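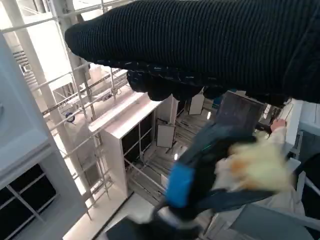
Wrist camera helps in training, hurts on the real robot?? (two-arm imitation learning)

Posted in Robot Learning / Methods

Stesness

Ok so I'm trying to make sense of a result and my write-up is due Thursday. Help appreciated.

Setup. Two arms, one head camera, one camera at each wrist. People teleoperate, we record, then train a policy to copy them. Bunch of tabletop jobs, mostly picking up soft or squishy stuff, moving food onto a plate, that sort of thing. 400 demos total, 20 per task. Nothing fancy in the model, images plus joint positions in, a short chunk of arm moves out.

Then the ablation. I trained one policy with head + wrist views and one with head view only. Same data, same number of steps. On held-out demos the wrist version wins easily, prediction error is 28 percent lower. Great, I thought. Then I ran both on the robot and the wrist one is worse. Goes to the wrong spot, or stops over the table and kind of dithers. Head only is clumsy on the grasp but at least it gets to the object most of the time.

I went back through the wrist video and a lot of it is junk to be fair. Blur when the arm swings, sleeves and hands right up against the lens when somebody hands an object over or moves something, half the room in the background. But the head-only policy never sees any of that so maybe that's my answer? Or is it a bug? I've checked the camera order twice. Do I throw out the blurry frames and retrain, or is there something smarter. Don't have time for a whole new round of recording.

Hrytsenko

Probably not a bug. Seen this same pattern, it's pretty common with copying-type policies.

Held-out error is the wrong number to trust here. It only asks "given what the camera saw in a demo, what did the person do next." The wrist camera moves with the arm, so its picture gives away where the arm is going and how fast. Blur itself is a clue. Arm is swinging, picture smears, the model learns "smear = keep swinging." That's a super cheap way to get low error. Then on the real robot the policy is a little slow, there's no smear, and it decides it must be done moving. Hence your dithering over the table.

The sleeves are the same problem in another form. If someone's arm shows up near the gripper mostly at one point in the task, say right at a handover, the model can use the person as a clock. At test time everybody steps back and the clock is gone.

I wouldn't delete the blurry frames. You'd punch holes in the sequences right where the arm moves fast, and your action chunks will jump across the gaps. What I'd try, in this order

First, drop the whole wrist view at random during training. Not per frame, per sample. Blank it out a third of the time or so and the model has to keep using the head view. One line change and you can run it tonight.

Second, look at where your head-only policy fails. If it's just the last bit before contact, then you only need the wrist view for that part. Some people weight it by distance to the object, needs a decent estimate of the distance tho.

Third, trim the start and end of every demo. Handovers, resets, someone fixing the table. Anything before the operator really starts. Boring, takes an afternoon, helped us more than the model changes did.

Look at your head view as well before you call it the clean one. On a food-to-plate task the hand can cover the very thing you're picking up right when it matters. Ours hid part of the item on nearly every approach.

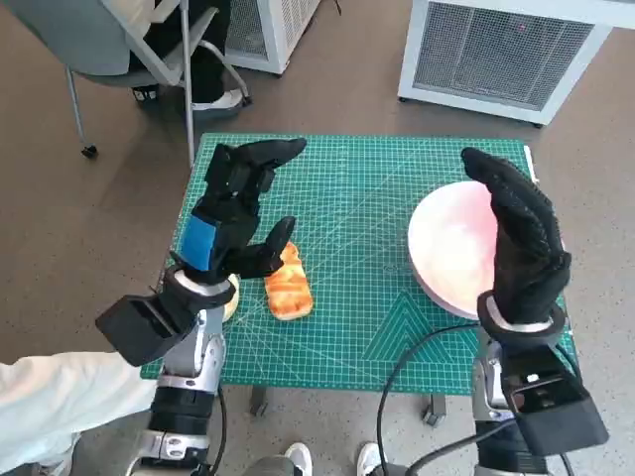 So during those last moments the head view can't tell the model much about the contact, and the wrist view is the only one that might. That's the reason I'd keep both. Also, if people are sitting or standing by the table in your recordings, do a few test runs with someone there and a few without. If success changes you have your clock problem confirmed and it makes a nice small table for teh write-up.

For the report, put real robot success rates first and the held-out error second, or leave it out. And run each policy more than 3 times per task please. With 3 trials you're reading noise.

Vodeo

had this. was exposure. wrist cams were on auto and the room had bright windows, so brightness jumped every time the arm turned. locked it and it got better. worth a look before you retrain anything, only takes a minute

Bindum

Agree with most of the long answer but I'd do the trimming first, before the dropout. If you change both in one go you won't know which one fixed it, and somebody will ask. Also check the time offset between your cameras. Ours had the wrist stream running late compared to the joint readings, on the robot only, and recordings were lined up afterward so training looked perfect. Symptoms were a lot like yours, hand stopping short of things. Log the timestamps live for a few runs and compare.

Stesness

Thanks all. Exposure was locked already. Timestamps I have NOT checked live, doing that now. Dropout run is started too so yeah I'm already ignoring the one-at-a-time advice, sorry. Will post numbers if I get any before the deadline.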